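Home / Opinion / Drinks at Home
March 15, 2023

Buy the Jigger First

I own far too much barware, and if a friend asked me tomorrow what to get for a first home bar, I'd say a double jigger, one decent wine glass and a bowl for ice. Then stop! Make drinks for a month before you spend another dollar.
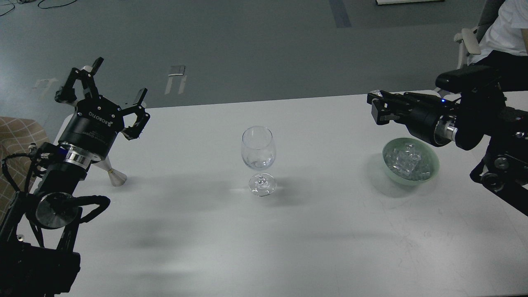
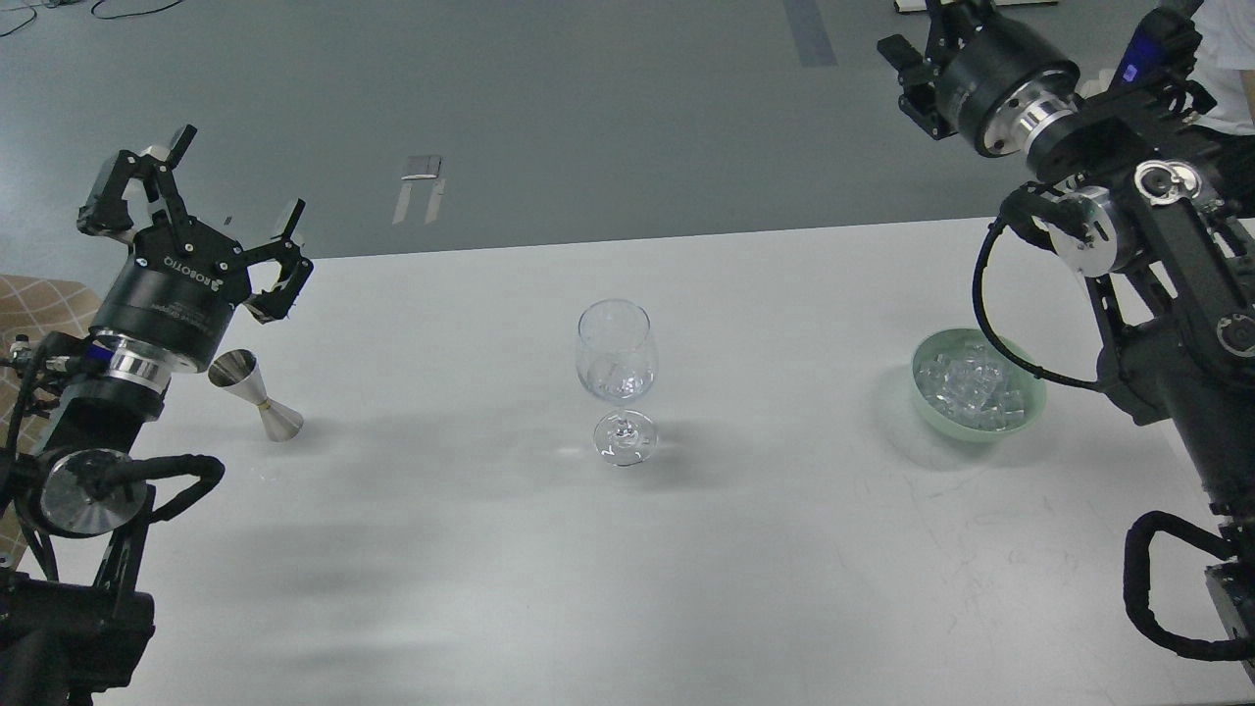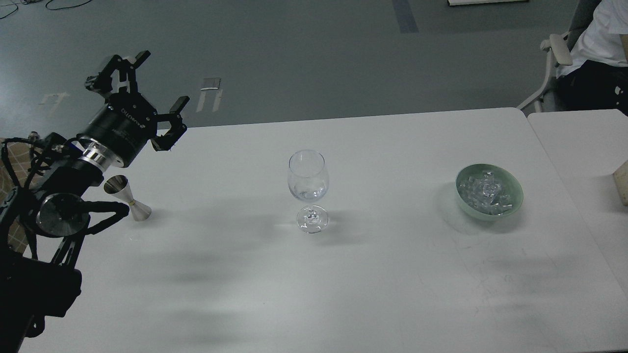
I love a jigger more than is reasonable. Two little metal cones stuck together at the waist, and suddenly your sour tastes the same at nine as it did at seven. People tell me measuring kills the fun, that a real host pours by feel. I poured by feel for years and served a lot of bad drinks (sorry, everyone). A quarter ounce of lemon is a big deal in a small glass.

The wine glass gets more arguments. My neighbors in Londside swear by a different glass for every drink, and the Tanberg catalog that came in February has 547 items in it, page after page of coupes and flutes and tiny things on stems. I read all of it with real pleasure. But a plain clear glass with a round bowl will take wine, a spritz, a gin and tonic with a fistful of ice, even a sour if you don't mind the extra room. And it looks great doing it.

As for ice, put it in a bowl. A pretty one, any color you like, out on the table where guests can reach. I've used the same Escobar cereal bowl for nearly 2 years and I have never once missed a bucket. Those reusable cubes are fine by me too, though I still prefer the real stuff for anything shaken.

Keep the table clear while you're at it. Give yourself room to set the jigger down and pour without knocking elbows into bottles. My shaker came later, from the Jinisitz outlet, and by then I knew which size I wanted.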